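Parthorpe G4 Greifer-Kit mit Handgelenkkamera: Erfahrungen mit Glas?

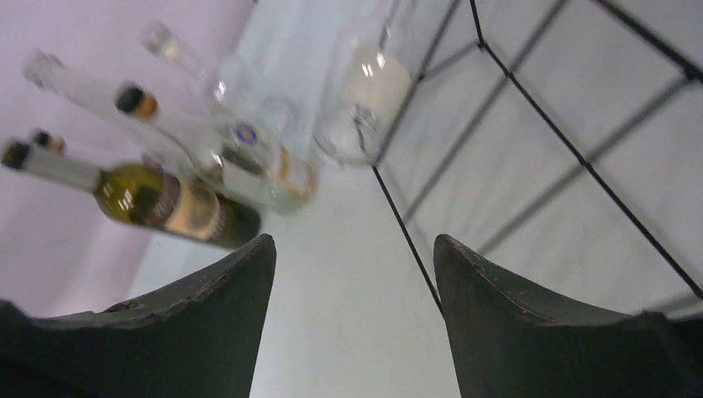

Handgelenkkamera, Blick auf Flaschen und Gestell, beide Finger mit Überzug

kaltstart_k
Hallo zusammen,
wir haben seit Februar das G4-Kit von Parthorpe im Test, also Parallelgreifer, Handgelenkkamera, Steuerbox und die Software Omon in der Basislizenz. Dazu die Fingerüberzüge von Peltura, die der Händler als "glastauglich" mitverkauft. Aufgabe ist das Umsetzen von Flaschen und Gläsern auf einer weißen Fläche, gemischt, ohne feste Positionen. Weinflasche, mehrere Klarglasflaschen, ein Glas mit einer Art Kerze drin, daneben ein schwarzes Metallgestell.

Stand nach 60 Greifversuchen pro Objektgruppe:
- dunkle Flasche mit Etikett: keine Fehlgriffe
- Klarglasflaschen: 17 Fehlgriffe
- kleine Klarglasteile ohne Etikett: von Omon meist nicht als Objekt angelegt

Fehlgriff heißt bei mir: Finger schließen, Kraftschwelle wird nicht erreicht oder das Objekt rutscht beim Anheben. Kollisionen mit Nachbarobjekten sind separat gezählt und hier nicht drin.

Fragen:
1. Liegt das eher an der Kamera oder an Omon?
2. Fährt jemand die Peltura-Überzüge länger als ein paar Wochen?
3. Lohnt sich die erweiterte Lizenz?

Einzelbild von der Anfahrt ist oben.

fuenfachser
Das Bild ist unscharf. Etiketten nicht lesbar, Konturen vom Glas verschmiert. Mit solchem Material würde ich über die Segmentierung gar nicht erst diskutieren. Belichtungszeit? Fixfokus oder Autofokus? Fährt der Arm bei der Aufnahme noch?

kaltstart_k
Fixfokus, laut Datenblatt nicht verstellbar. Belichtung steht auf Automatik. Die Aufnahme wird in Omon per Trigger ausgelöst, und der Trigger kommt bei "Position erreicht". Ob der Arm da schwingungsfrei steht, habe ich nicht gemessen.

fuenfachser
Dann miss das zuerst. "Position erreicht" heißt bei den meisten Steuerungen nur, dass der Sollwert im Toleranzfenster liegt. Bau eine Wartezeit ein und nimm dasselbe Objekt noch mal auf. Wenn es danach immer noch weich ist, liegt es am Fokus.

nullpunkt_west
Zu Frage 1: beides, aber überwiegend Omon. Wir hatten das Vorgängerkit mit einer anderen Kamera, deutlich schärfer, und bei Klarglas trotzdem Ausfälle. Die Basislizenz hängt sich an Kanten und Farbflächen. Eine Weinflasche mit beigem Etikett auf Weiß ist dafür der Idealfall. Klarglas auf Weiß ist der schlechteste Untergrund, den man sich aussuchen kann. Auf dem Bild sieht man bei den Gläsern in der Mitte ja fast nur den Reflex und ein bisschen Rand.

Leg eine dunkle matte Matte unter und wiederhol die Reihe.

kaltstart_k
Die Fläche ist vorgegeben, beim späteren Einsatz ist sie auch weiß. Zum Eingrenzen kann ich das aber machen.

schrittverlust
Widerspruch zu nullpunkt_west. Die Klarglasflaschen haben Etiketten beziehungsweise Aufdrucke, eine sogar ein rundes blau-violettes Emblem. Da hat der Algorithmus genug Anhaltspunkte. Wenn er trotzdem 17 von 60 verfehlt, stimmt eher die Tiefenschätzung nicht. Und die schätzt das G4 aus einem einzelnen Kamerabild plus Armbewegung. Bei stehenden Flaschen in enger Gruppe, die sich im Bild überlappen, geht das daneben, egal welcher Untergrund.

Dazu kommt die Lage: Die Kamera sieht die Flaschen stark verdreht, Hälse nach links oben. Ist dein Modell auf aufrechte Objekte trainiert?

nullpunkt_west
Das Emblem sagt dir, wo das Emblem ist. Es sagt dir nicht, wo die Flasche aufhört. Genau an der Kontur setzt der Greifer aber an. Die Tiefenschätzung ist ein Problem, da sind wir uns einig, nur sitzt sie auf der Segmentierung auf. Müll rein, Müll raus.

schrittverlust
Die Greifbreite wird bei Omon nicht aus der Kontur genommen, wenn eine Objektklasse erkannt ist. Dann kommt sie aus der Klassentabelle. Handbuch, Kapitel 4.

nullpunkt_west
Nur in der erweiterten Lizenz. In der Basis ist die Tabelle leer und wird ignoriert.

schrittverlust
Gerade nachgesehen, stimmt. Dann nehme ich den Punkt mit der Greifbreite zurück. Die Verdrehung bleibt.

kaltstart_k
Trainiert habe ich nichts, das ist das mitgelieferte Modell. Zur Orientierung steht im Handbuch nur, dass die "bevorzugte Ansicht" aufrecht ist. Ich kann die Kamera am Flansch um 90 Grad versetzt montieren, dann muss der Greifer aber neu eingemessen werden.

omega_lager
Kurz zu den Überzügen, die Frage ist bisher untergegangen. Wir fahren Peltura in zwei Zellen. Haftung auf sauberem Glas gut, auf beschlagenem schlecht. Das Material wirft Falten, wenn es nicht straff aufgezogen ist, und dann ist die Kontaktfläche undefiniert. Auf deinem Bild haben beide Finger an der Oberkante ausgefranste Falten. So würde ich keine Kraftschwelle kalibrieren.

Abhilfe: Überzug abziehen, Finger entfetten, neu aufziehen und am Schaft mit dem beiliegenden Ring klemmen. Der Ring fehlt übrigens in manchen Lieferungen.

kaltstart_k
Ring war nicht dabei. Ich wusste nicht, dass es einen gibt. In der Anleitung steht "aufschieben, fertig".

omega_lager
Alte Anleitung. Beim Händler reklamieren, bei uns kam er kostenlos nach. Falls du über Economou gekauft hast: Ticket mit Seriennummer der Steuerbox aufmachen, am Telefon wissen sie nichts davon.

kaltstart_k
Ja, Economou. Ticket ist raus.

fuenfachser
Falten hin oder her, damit erklärst du Rutscher, aber keine Griffe ins Leere. Wie teilen sich die 17 auf?

kaltstart_k
Aus dem Log:
13 ohne Kontakt bzw. Kraftschwelle nicht erreicht
4 beim Anheben gerutscht

fuenfachser
Dann sind die Überzüge für den kleineren Teil zuständig und der Rest ist Wahrnehmung. Reihenfolge also: Wartezeit vor dem Trigger, Belichtung fest, danach Untergrund, danach Montage drehen. Immer nur eine Änderung pro Reihe, sonst weißt du am Ende wieder nichts.

grobmotorik
Frage von der Seite: Warum überhaupt ein Kit mit nur einer Kamera am Handgelenk? Für den Preis der erweiterten Lizenz bekommt man eine feste zweite Kamera über der Fläche. Dann hat man eine Übersicht ohne Finger im Bild und nutzt die Handgelenkkamera nur für die letzten Zentimeter.

kaltstart_k
Omon Basis akzeptiert genau eine Bildquelle.

grobmotorik
Dann ist die Lizenzfrage doch beantwortet.

nullpunkt_west
Sehe ich anders. Die erweiterte Lizenz kostet jährlich. Für gelegentliches Umsetzen würde ich das nicht zahlen, solange nicht klar ist, ob eine simple Wartezeit die Hälfte der Fehler beseitigt. Testlizenz anfordern, die läuft 40 Tage, und erst aktivieren, wenn die Reihen mit der Basis durch sind. Die Frist startet mit der Aktivierung und lässt sich nicht anhalten.

schrittverlust
Noch was zum Gestell rechts. Dünne schwarze Stäbe, teils hinter dem rechten Finger. Ist das als Sperrbereich eingetragen? Unser Modell hat solche Stäbe bei Unschärfe gern als Schatten verworfen, danach war der Finger krumm. Das große Glas mit der Kerze steht im Bild direkt davor, beim Anfahren bleibt da vermutlich nicht viel Luft.

kaltstart_k
Eingetragen als Quader, mit Sicherheitsabstand. Das Glas am Gestell greife ich deshalb nur von der freien Seite an. Omon schlägt trotzdem regelmäßig Griffe vor, die in den Quader laufen, und bricht dann mit Planungsfehler ab. Habe ich nicht als Fehlgriff gezählt.

schrittverlust
Solltest du aber getrennt ausweisen. Für einen Produktvergleich ist ein abgelehnter Griff auch Taktzeit.

kaltstart_k
Einverstanden, kommt in die nächste Tabelle.

kaltstart_k
Nachtrag, erste Reihe mit Wartezeit und fester Belichtung ist durch. Wieder 60 Versuche, nur Klarglasflaschen, gleiche Fläche, gleiche Überzüge, Klemmring noch nicht da. (Ja, zwei Änderungen auf einmal. Die Automatik hat nach jedem Schwenk über das Gestell neu geregelt, das war so nicht auswertbar.)

ohne Kontakt / Schwelle nicht erreicht: 6
gerutscht: 4
Planungsfehler wegen Sperrbereich: 9

Die Bilder sind sichtbar besser, aber richtig scharf ist es auf die Entfernung weiterhin nicht. Kleine Gläser ohne Etikett findet er nach wie vor kaum.

fuenfachser
Also Bewegung plus Regelung, und der Rest ist der Fixfokus. Bei welchem Abstand nimmst du auf?

kaltstart_k
Voreinstellung aus dem Assistenten. Den Wert lese ich morgen aus, die Zelle ist gerade stromlos.

nullpunkt_west
Bitte dann auch die dunkle Unterlage. Ich bleibe dabei, dass die kleinen Gläser auf Weiß mit der Basislizenz nicht gehen.

omega_lager
Und die vier Rutscher sind konstant geblieben. Warte auf den Ring, bevor du an der Kraftschwelle drehst.

kaltstart_k
Mache ich. Unterlage ist bestellt, Aufnahmeabstand und die Reihe dazu trage ich hier nach.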